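The counter is full, and so is he

Dexter Agbayani has lived in his Prinham kitchen for 14 years and can't recall ever seeing the whole counter. "I believe it's stone," he says. "The wall is, so I assumed."

The toaster oven doubles as a towel rack. The toaster sits out front – "he's senior" – and the canisters have the wall. His one attempt at reform is a wooden organizer with a drawer.

"I bought it to put things in," he says. "Then I ran out of places to put it."

He does like the wood, and the black bar handle. 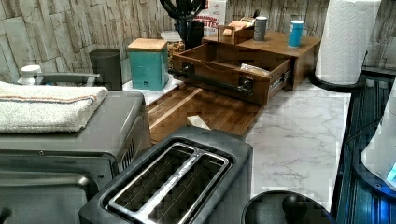
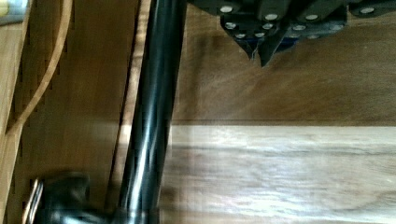
The neighbor's view

Jabari Koech, two doors down, keeps a toaster and nothing else. "I've offered to help him clear it," he says. "He offered me a canister."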